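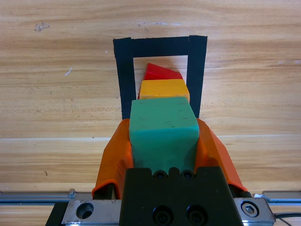
I had promised myself I'd be in and out of the Clirville shop by lunch. Two grippers, one table, a handful of plastic blocks, pick a winner, go get a sandwich. By four in the afternoon I was still on a stool with my chin in my hands, arguing with Nayara Prado over whether a block that lands a little crooked counts as a block that landed.

(It counts. I will die on this hill.)

Some background. Back in March I wrote a short piece in this magazine about soft orange fingers, the molded kind that bend around whatever they grab, and I was pretty snooty about them. I said they were fine for tomatoes. I got more mail about that one line than about anything I've written in years, and a good bit of it came from Nayara, who runs the test bench at Clirville and who told me, very politely, that I should come over and find out what I was talking about.

So I went. The Clirville bench is a wooden table with arms hanging over it and a square of black tape on top, and the task is one a toddler would breeze through: pick up the blocks and put them down inside the square. I love tests like this. Anybody can see what a good try looks like, and the blocks cost next to nothing, so you can keep dropping them all day long and the only thing that gets hurt is your pride.

The orange fingers they use are called Clamesettis. Against them we had a pair of Drilcombes, the stiff black ones, which I've liked for a long time because they close straight and they close in the same place every time. I came in as a Drilcombe guy. I had the Drilcombe cap on, for heaven's sake.

We gave each set 40 tries at the green block, which is the big one and the one everybody at the bench complains about. It has slick sides and it's just wide enough that you don't get much room to be wrong. The Drilcombes did what they always do when they were lined up well, a nice flat squeeze, up and over, done. When they were off by a hair, though, one finger touched first and shoved the block along the table, and then the second finger came in and grabbed a corner. A few of those made it to the square anyway. A few went on the floor, and I got very familiar with the underside of that table.

The Clamesettis were sloppier and better, if that makes any sense. They never once looked tidy. The block would settle into the curve a little high on one side or a little twisted, and I'd wince, and then it would ride over to the tape just fine. If you've ever carried a too-full grocery bag with your arms wrapped around the bottom, you know the grip.

Then we tried stacking in a row, with the blocks packed close inside the tape, and my cap and I started to feel better. Those orange fingers are wide! You need room on both sides to let go, and if there's already a block sitting right there, you're going to nudge it. Nayara's fix is to come in from the open side and back straight out, and that worked most of the time, but it took her a good while to work out the path and I'd hate to do that over again for every new layout. With the Drilcombes I just went straight down and straight up.

The part I hadn't planned on was running two arms together. Nayara wanted to see how the controller, an Mbeki, handled the wait, where one arm has to hang back with its block while the other one gets its turn over the square. I figured this would be the boring bit. I've used controllers that treat waiting as a kind of nap, and when they wake up they lurch, and there goes your block. The Mbeki holds still and then eases off, and I found myself watching the waiting arm more than the working one.
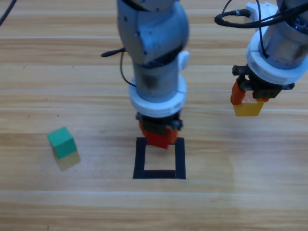 Murray Girard thinks I'm giving the controller too much credit. He told me over the phone that any decent box can hold an arm still for a few seconds, and that the real trouble starts when the second arm has to come in over a square that's already half full and the two of them disagree about where the edge of the tape is. He'd want to see the same run with the table bumped an inch to one side, and he'd want to see it done after lunch, when everybody has stopped being careful.

Fair enough, and we did bump the table, although it was by accident and it was my hip that did it. The next three tries were all off to the same side by the same amount. I was kind of delighted. A setup that's wrong the same way every time is a setup you can fix with a ruler, and Nayara had it lined up again before I'd finished saying sorry.

What I'd like to see changed on the Clamesettis is the screws. Getting at them when the fingers are mounted means holding the driver at an angle no wrist was made for, and we swapped fingers a lot that day. The Drilcombes come off in a minute. If you swap often, that adds up to a very bad mood. Also, the orange ones pick up dust and get slippery, so keep a damp rag close by and wipe them down before you blame the software, which I did, twice, out loud.

Price-wise the Clamesettis run 600 for the pair and the Drilcombes are a bit less. I wouldn't let that decide it. If your parts show up in different spots, or a little turned, or your camera is just okay, I'd buy the orange ones and put up with the screws. If everything comes down a track in a neat line and has to be packed in tight, keep your stiff fingers and spend the rest on a better light for the bench.

As for the score on the green block, Nayara made me promise to print it. Drilcombes, 21 out of 40. Clamesettis, almost all of them. She has it written on a strip of that same black tape in silver marker, stuck up by the door, and I'm told it's staying there until I come back with the cap and try again on the yellow one.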